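4.2 Unfolding from a crumpled start

Garment folding is usually reported from a flat start, a state seldom met in anyone's laundry. We therefore began each trial with a short-sleeved blue T-shirt dropped in a heap. The Lokedero policy was trained on 600 demonstrations and may pick up the cloth up to four times before it has to commit to a fold. The overhead view is used to choose a grasp point, and the side view to judge what the choice has done.

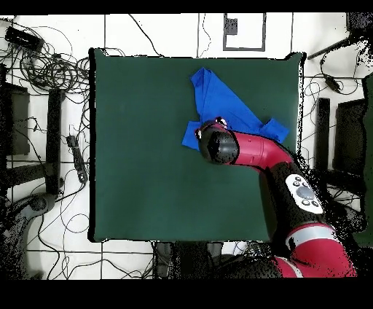
Most of the trouble comes from the sleeves. A bunched sleeve and a bunched hem look much the same to the network – and, late in the day, to the authors. Lifting the cloth by any raised fold often brings up two layers, and the policy then treats both as one with great confidence.

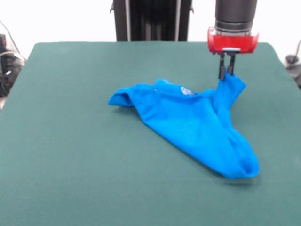 Figure 4. Side view of a grasp on the crumpled shirt, with part of the cloth raised above the green surface.

Adding a penalty for double-layer grasps helped, though it also taught the arm to dither. A limit of 2 seconds on hovering cured this at a small cost in accuracy.

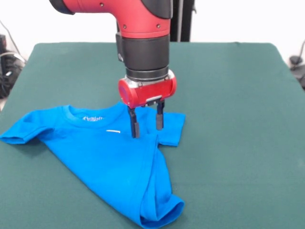 Annatjie Ntuli objected, on reading a draft, that a time limit is no substitute for a proper measure of doubt, and that we had merely taught the policy to be wrong sooner. We accept the point and return to it in Section 5.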